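I have lived in Bruvordale for 15 years, and in that time I have watched the public buildings turn grey one after another. The library went first, then the swimming baths, then the waiting room at Plaken station. None of them was beautiful before. The baths had green and cream tiles, a good many of them chipped, and the station had brown ones that came up to your shoulder. But you knew which building you were in.

The case for grey is easy to make. It doesn't show dust, it goes with any furniture, and no councillor ever got an angry letter over it. Hermine Widmer, who tiled floors and walls in Prekden for most of her working life, told me that people used to bring her a plate or a bit of curtain and ask her to match it. By the end they brought her a page from a brochure, and it was usually the same page.

## Safe choices add up

One grey wall does no harm. My complaint is with the sum of them. When every room is chosen so that it will offend no one, a town loses the small differences people find their way by. My mother gave directions by colour: left at the red steps, past the yellow porch. I can't do that for a visitor now.

Pale tile with a marbled floor has become the plain answer to any space that needs walls, whatever is going to happen inside them.
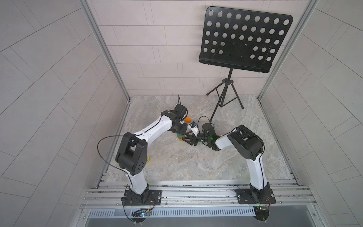
## What I would ask for

I don't want a return to brown. I would like the council to keep one old surface in each building it refits, and to pay for the repair. The Chu Street clinic kept its blue entrance when the rest was redone, and patients still call it the blue door. The baths are due for more work in June, and there is a stretch of the green and cream left behind the lockers. It should stay where it is.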